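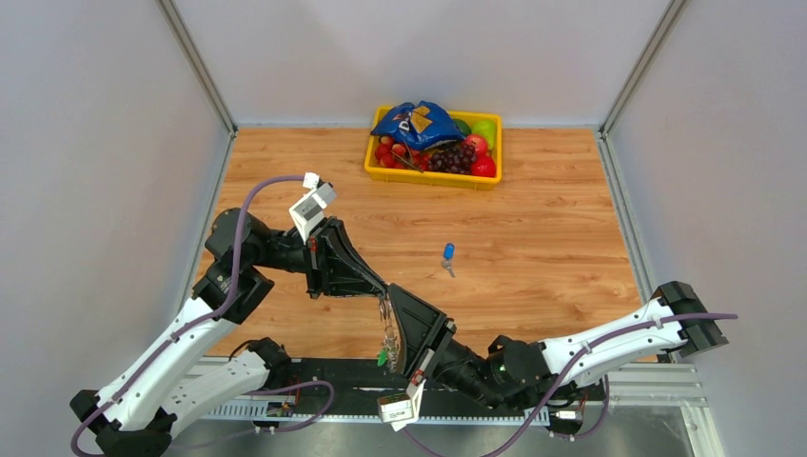

# Teaching Two Arms to Handle Keys by Remote Control

Student project report, Hatmont Technical College, Department of Mechatronics
Submitted 03/01/2021

## 1. Introduction

Small household objects are still difficult for a robot. A box or a bottle can be taken from many sides and it keeps its shape. A bunch of keys does not keep its shape. It folds, it turns, one key hides behind another, and the ring can lie flat on the table where the fingers cannot go under it.

In our project we wanted to find out how well a person can show such a task to a pair of arms by remote control, and which of the shown examples are good enough to be used later for learning. The learning itself is the work of the next group at the Hinddale laboratory. Our part ended with the recordings and with a set of rules for the person who drives the arms.

We chose keys for a simple reason. Everybody knows how to handle them, so we did not need to teach our operators the task. We needed only to teach them the arms.

## 2. The work cell

Both arms are fixed on one black rail at the front of the cell and reach inward over a wood-patterned floor. The walls are pale gray and plain. We asked for plain walls because in an earlier room the people passing behind the table were visible in the recordings, and we did not want this.

Each arm carries a white camera module near the wrist. The wrist cameras are the most important view for the operator in the last part of the movement, when the fingers close. The fixed view of the cell is better for the long movements. Our operators changed between the two views many times, and at the beginning they often forgot to change back.

We left the yellow tray with fruit near the back wall during the key task. It belongs to a different task, sorting food, which was prepared by another pair of students. We decided to keep it as background, so that the recordings contain also objects which the arms should leave alone.

## 3. How the remote control works

The operator sits beside the cell and holds two small leader arms, one in each hand. When a leader arm moves, the big arm on the same side follows. The program for this is called Arain and was written at our department two years before us. We changed only two things in it:

- the speed limit near the floor is lower now
- the gripper does not close suddenly when the operator takes the handle; it waits until the handle and the gripper have the same opening

The second change looks small but it saved much work. Before it, many recordings were lost in the first second — the gripper closed, the object jumped away, and we had to start again.

There is no feeling of force in the handles. The operator must see from the picture if the object is held. With a thick object this is easy. With a key it is hard, because the fingers look almost the same when they hold a thin key and when they hold nothing.

## 4. The task

We divided the task into steps, and each operator received the same sheet:

1. Take the key ring from the floor with one gripper.
2. Lift it to a free height over the middle of the floor.
3. Bring the second gripper to it and take hold of the ring or of one key.
4. Release with the first gripper and wait one moment.
5. Put the bunch down and return both arms.

For a second variant we used also a loose key with a blue plastic head, which lies separately on the floor. There the operator should work on the bunch first and pick up the loose key after it.

Step 3 is the center of our project. The two grippers have to come very near to each other, and the space between them is small.
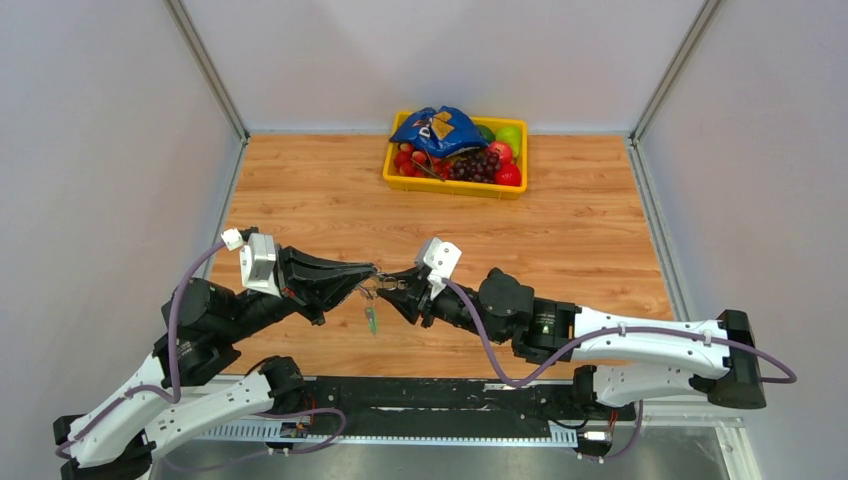

We noticed that the operators solved this step in two different ways. Some of them held the first arm completely still and moved only the second one. Others moved both arms at the same time, as a person does with real hands. The second way is faster when it works, but the hanging keys begin to swing and then the operator has to wait. In our sheet we now recommend the first way.

Another problem was that a bunch hanging in the air turns slowly around itself. The ring is then seen from its thin side and it is difficult to find it in the wrist view. Our best operator did not fight with this. She waited until the ring had turned back and closed the gripper then.

## 5. Results

We made 100 recordings in December, with 7 operators. After watching all of them we kept 84. The others were removed, mostly because the bunch fell before the second gripper had it, and in a few cases because the operator stopped in the middle to ask us a question.

Among the kept recordings, 43 show the change from one gripper to the other at the first try. In the remaining ones the operator needed to correct. We did not delete these. Our supervisor advised us that a correction is also useful to learn from, and we agree, but we marked them with a separate label so the next group can decide.

We had expected that people who play video games would be better. In our small group we could not see this. The practice time on the leader arms was more important.

## 6. Problems and open points

- The purple cables along the arms limit the turning of the wrist. Operators should not turn the wrist far in one direction — it is better to turn back and approach from the other side.
- The light on metal keys is strong at some angles. Galside, the company which lent us the lamps, offered a softer cover for them, but we had no time to test it.
- Arain saves both arms in one file. If one arm stops sending data, the whole file is lost. This should be repaired before the next series.
- We did not try keys of very different size.

The recordings, the operator sheet and our changed version of Arain are stored on the department drive, in the folder of the Hinddale laboratory. The labels are explained in a text file in the same folder.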